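9 Sep 2024
Studoldale visit, notes

Got in before the visitors and checked both handheld grippers. The left one still had the pad we fitted in August and it looked worn along one edge. Left it on, put a spare in the drawer. Batteries at 85 and 75 percent at the start.

Group from Plestum came in late and wanted the collection part first, so the slides got dropped. Talked through the hand-held setup and what the marker on top is for, then ran the pick and place task at normal speed. Tran policy afterward on the arm, same objects.

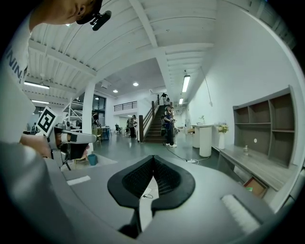
Most of the questions were on calibration. How often, how long, what happens if a marker gets scratched. I said we redo it after any knock and gave them 2 mm as the error we can live with. They asked to see the log and I couldn't find the right folder in Datero, so that has to be sent on.

Visitors tried the grippers themselves. Everyone squeezes too hard at first. Episodes from that part are tagged "visit" and should stay out of training.

Total for the session: 40 episodes, theirs included. One has no audio, cause unknown.

To do:
Send calibration log to Plestum
Swap left pad
Fix folder names in Datero
Ask if they want the slides anyway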